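4.2 Do fans change how warm people say they feel?

The claim that moving air makes a hot room "feel" three or four degrees cooler is repeated so often that few authors still give a source for it.

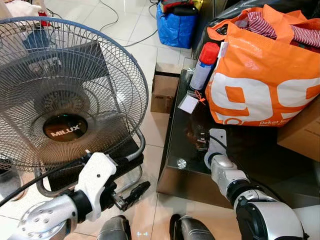

When a source is given, it tends to lead back to chamber studies in which young, healthy adults sat still for an hour in light clothing. We doubt that such results carry over to rented flats in Clemedholm, where people cook, sleep badly and argue over the window.

Figure 3. A floor fan with a round wire guard, on a tiled floor.

Our survey reached 204 households. Of these, 17 dropped out before the second visit in March, and we have left them out of what follows. Each remaining household kept a comfort diary and a Halto logger, set to take a reading every 900 seconds. The loggers did their job. The diaries are another matter. Many entries seem to have been filled in at one sitting, with the same pen and the same score down the page, and we see no honest way of correcting for that.

With this in mind, the link between fan use and reported comfort is weak. People who ran a fan at night gave slightly better scores than those who did not, but they also lived on higher floors and opened their windows more often. Once floor level is allowed for, little is left. Gajdoš (Ľubica Gajdoš, personal communication) reads the same data more kindly and points to the older tenants, whose scores did rise. We accept the rise – we are less sure that the fan caused it.

The Cenduris scale deserves a word of its own. It asks people to rate warmth from one to nine, yet most of our tenants used only three of the nine points. Sampaio, the scoring package supplied with it, then reports averages to two decimal places. Such detail is hard to take seriously, and we round to whole numbers throughout. A sample of 1,000 homes would not cure the problem, as the weakness lies in the question.

Comments (2)

tilde_r
Did you ask about humidity at all? Can't find it in the methods.

P. Marsh
Fair point on the diaries, but three points out of nine is still an answer.
Reply | Report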